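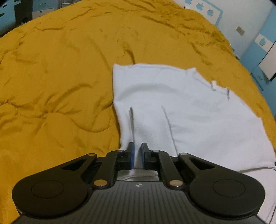
Trisetmont Sleep Study Group
Minutes, 2023-06-11

Chair: Cyrill Steiner

Minutes of the previous meeting were approved with 2 corrections to the attendance list.

Shift work survey
The Doherty site has returned 209 questionnaires. Entries with no bedtime filled in will be kept but left out of the averages. Cyrill asked for nap times to be logged separately from night sleep.

Sleep diaries
Members agreed to shorten the diary to two pages. The caffeine question stays. The question on dreams was dropped after a short discussion.

Kustuno talk
The talk on jet lag and morning light will run 30 minutes, with questions after. Slides go to Cyrill first.

Room
Diltetti Hall is booked through September. The key code has changed.

Next meeting: date to be sent by email.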